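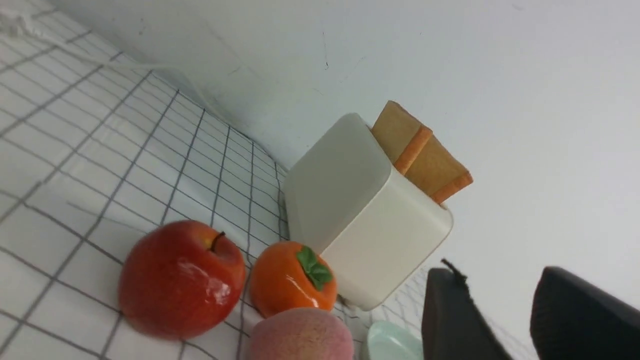 Vista desde la muñeca: tostadora con las dos rebanadas dentro y la fruta delante.

4. Grabar la tarea del pan

Si vienes del capítulo 3 ya tienes los brazos calibrados y Corkard abierto en el ordenador. Si no, vuelve atrás, de verdad, que yo me salté la calibración la primera vez y tiré una mañana entera de agosto. En este capítulo le enseñamos al robot a sacar el pan de la tostadora y dejarlo en el plato, manejándolo nosotros con los mandos. Es mi tarea favorita para empezar: se entiende a la primera y tiene la dificultad justa para que aprendas a mover la muñeca con calma.

4.1. Preparar la mesa

1. Extiende el mantel de cuadrícula y alísalo con la mano. Alguna arruga siempre queda, no te obsesiones.

2. Coloca la tostadora al fondo, cerca de la pared, y deja el enchufe sobre la mesa. ¡Nunca en la toma de corriente! Toda la tarea se hace en frío.

3. Pon el plato delante de la tostadora, tirando a la derecha, y la fruta a la izquierda. La fruta no se toca en ningún momento; está ahí para que el robot se acostumbre a trabajar con cosas alrededor.

4. Mete una rebanada en cada ranura, de pie y sin apretarla.

Precaución: antes de dar potencia a los brazos, mira por dónde pasan los cables. Tienen que poder seguir el movimiento sin engancharse en la fruta ni arrastrar el plato.

4.2. La primera demostración

5. En Corkard, crea una sesión nueva y ponle un nombre que entiendas dentro de un mes. Los míos llevan la tarea y el lado por el que empiezo, y con eso me apaño.

6. Coge los mandos y lleva las dos pinzas a la posición de reposo. Espera a que el indicador pase a verde y pulsa el pedal una vez. Ya estás grabando.

7. Acerca la pinza a la rebanada por arriba y ciérrala sobre el borde, despacito. Yo cierro hasta notar que el mando ofrece un poco de resistencia y ahí paro. Si sigues apretando, el pan se marca y la siguiente toma ya no se parece a la anterior.

8. Sube en vertical hasta que la rebanada salga entera de la ranura. Solo entonces muévete hacia el plato. Aquí es donde casi todos corremos demasiado - yo el primero - y acabamos rozando la tostadora con la esquina del pan.

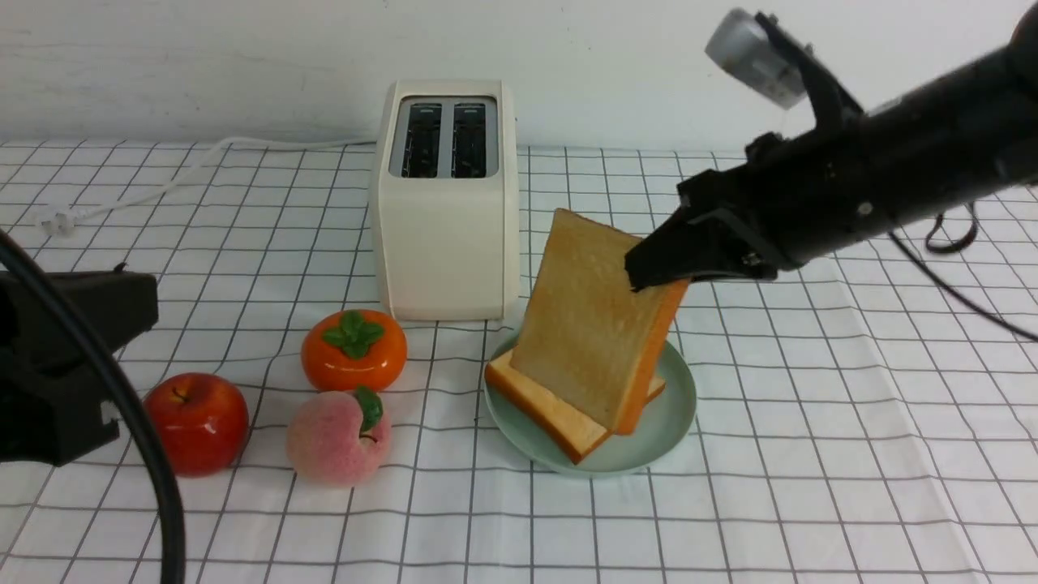
9. Con la segunda rebanada haz lo mismo, pero baja todavía más despacio. Apoya primero el borde inferior, deja que se vaya tumbando y abre la pinza cuando ya no cuelgue de ella. Soltarla desde arriba es tentador y queda fatal: resbala, cae fuera del plato y el robot aprende precisamente eso.

10. Vuelve a reposo con las dos pinzas y pulsa el pedal otra vez. Comprueba que Corkard te pide guardar o descartar.

Nota: si has dudado a mitad de camino, descarta. Una pausa larga en el aire también se aprende, y luego verás al robot quedarse pensando en el mismo sitio que tú.

4.3. Volver al punto de partida

11. Devuelve el pan a las ranuras a mano, con los brazos en pausa. El plato tiene que quedar vacío, y conviene quitarle las migas de vez en cuando.

12. Compara la mesa con la imagen de referencia. Puedes girar un poco el plato o desplazarlo un par de dedos entre tomas, eso viene bien. La tostadora déjala quieta hasta que tengas la primera tanda completa.
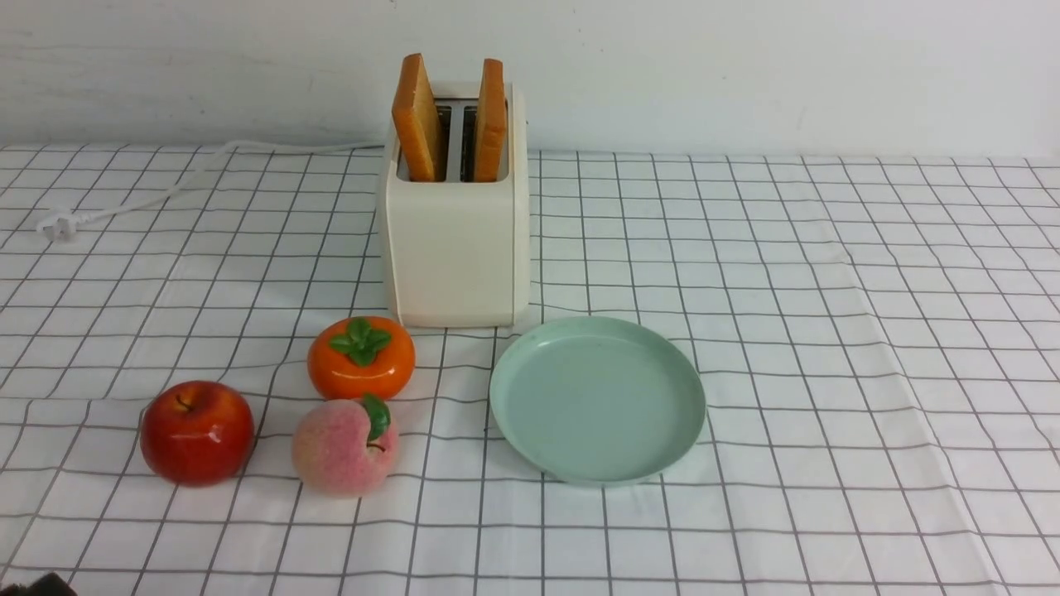

Posición de partida: pan en la tostadora, plato vacío.

13. Repite hasta tener 16 demostraciones buenas con cada brazo. Para una primera prueba de entrenamiento me basta; en el taller de Karotden seguimos hasta 200, pero repartidas en varias tardes, porque con las manos cansadas se nota muchísimo en las trayectorias.

4.4. Cambiar de brazo

Cuando termines la tanda del brazo derecho, pasa al izquierdo en el menú de sesión y deja el otro en reposo, lejos del plato. El gesto cambia más de lo que parece: vienes desde el otro lado, el brazo cruza por delante de la tostadora y el cable grueso queda colgando cerca de la fruta. Haz un recorrido completo en vacío, sin grabar, y mira si algo tira.

Precaución: si un cable se tensa, suelta los mandos con suavidad y usa la pausa. No pulses la parada de emergencia con el pan en el aire salvo que haya riesgo para alguien.

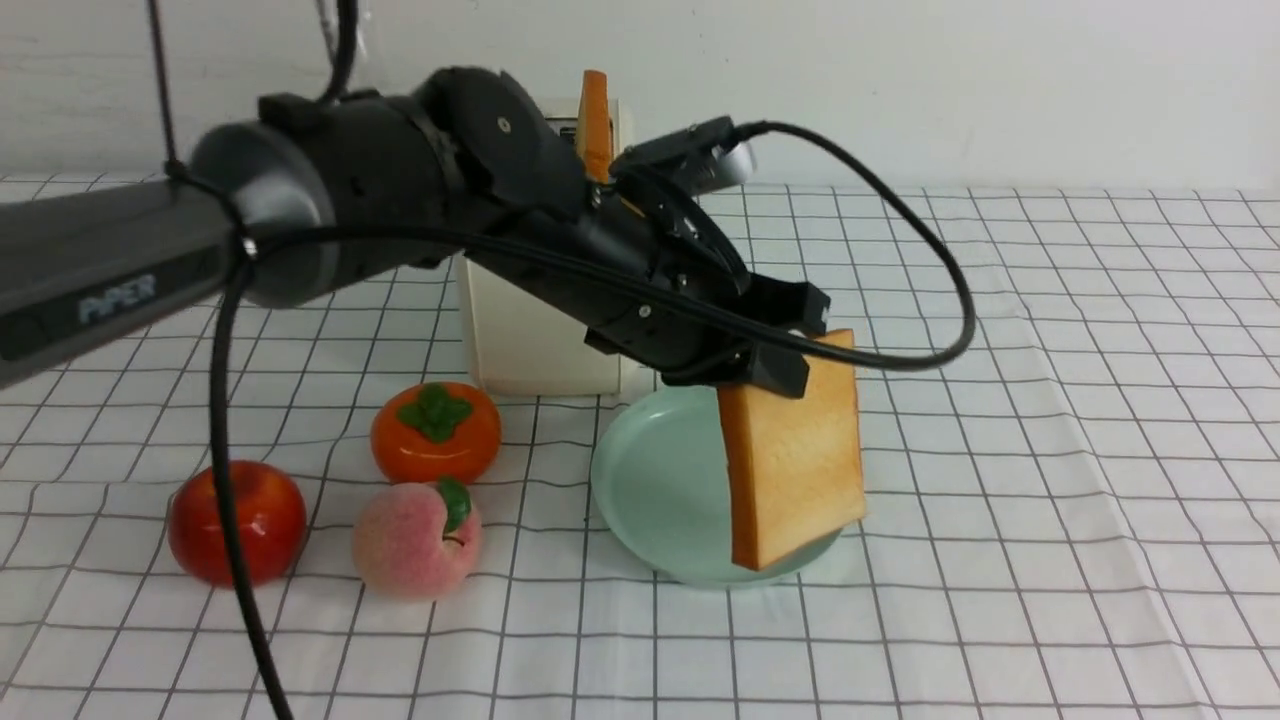

Mārtiņš Lill: a mí me funcionó mucho mejor practicar el giro de muñeca sin pan durante un rato y luego grabar del tirón. Con el izquierdo descartaba casi todo hasta que bajé la velocidad del mando a la mitad.

Tomo nota, y lo de la velocidad lo recomiendo también. Está en Ajustes, Mandos, Escala de movimiento. Cámbiala antes de abrir la sesión y mantén el mismo valor hasta cerrarla.

14. Guarda la sesión, exporta la carpeta completa y quita potencia a los brazos sujetándolos con la mano. El repaso de las tomas lo hacemos en el capítulo 5.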